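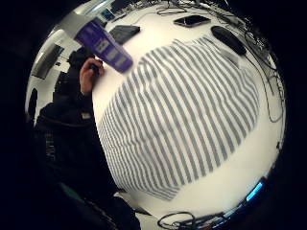
A striped cloth on the white table at Prarkport.

Linen folder and table hand, Reltow Textile Care
Reference: 3604
Location: Prarkport
Hours: part-time, mornings, Monday to Friday
Contract: permanent after a probation period

Reltow Textile Care washes, presses and folds table linen and kitchen cloths for restaurants, guest houses and event caterers. We are looking for two people to join the folding room at our Prarkport site. You do not need to have worked in a laundry before. We will train you on every type of item we handle.

About the work

Most of the job is done standing at a large table. Cloths come through from the pressing room on trolleys. You take one, lay it out flat, look it over on both sides, and fold it to the size the customer has asked for. Folded items are stacked, counted into bundles and put on the shelf for the packing team.

Striped cloths need more care than plain ones. If the first fold is not square to the stripe, the whole stack looks crooked, and some of our customers will send it back. New starters usually begin on plain napkins and move on to stripes and checks when they are ready.

You will also be expected to:

set aside any cloth with a stain, a pulled thread or a hole, and put it in the correct tray
smooth out light creases by hand and return badly creased items to pressing
check the customer label on each trolley against the day sheet
keep the floor at your end of the room clear of lint and string
help with packing on busy days, mainly before bank holidays and in the wedding season

A full tablecloth for a long table takes two people to fold. You will be paired with someone for this and the pairs change each week.

About the room

The folding room is on the first floor, up one flight of stairs. There is a goods lift for trolleys but it is not for passengers. The room is heated in winter and has opening windows along one side. It can get warm in summer when the presses next door are running. There is a small kitchen with a fridge, a kettle and a microwave, and lockers for coats and bags.

The table tops can be raised or lowered to suit your height. Please tell us at your trial shift if you would like this done.

What we are looking for

You should be able to stand for most of a shift, with breaks, and lift a bundle of folded linen to shoulder height. Clean, dry hands matter in this job, as hand cream and newsprint both mark white cotton. You should be able to read a day sheet in English and write short notes on it. We would like people who work steadily and will say so when something looks wrong.

Experience in housekeeping, sewing, shop work or catering would be useful but we do not ask for it. We do not need a CV if you have not got one.

Pay and conditions

Pay is by the hour and goes up once you have finished training. The current rates are on the application form. Shifts start at 7.30 and finish at 12.30, with a paid break of twenty minutes. We supply aprons and wash them. Shoes are your own and should be flat and closed at the toe. Holiday is given in proportion to your hours, and the site closes for a week in March for maintenance on the presses.

The Sullance bus stops almost outside the gate. There is parking for bicycles in the yard. Car parking is limited and cannot be promised to new staff.

How to apply

Application forms can be picked up from the front office or requested by post from Reltow Textile Care, Unit 5, Kravchuk Yard, Prarkport. Please write the reference number on the envelope. If you would rather apply by telephone, call the front office on extension 3968 and ask for Renato Zúñiga, who will fill in the form with you.

We will invite suitable applicants to a paid trial shift of two hours. Vicente Iturra, the folding room supervisor, will show you the basic folds and give you a small batch of cloths to work through. You will not be timed. There is a short talk afterwards about hours and start dates, and you can bring any questions to that.

Please let us know when you apply if there are mornings you cannot work, or if you need any changes to the trial shift because of a disability or health condition.

Notice posted 3 May 2018. Applications are read as they arrive and the notice will be taken down when both places are filled.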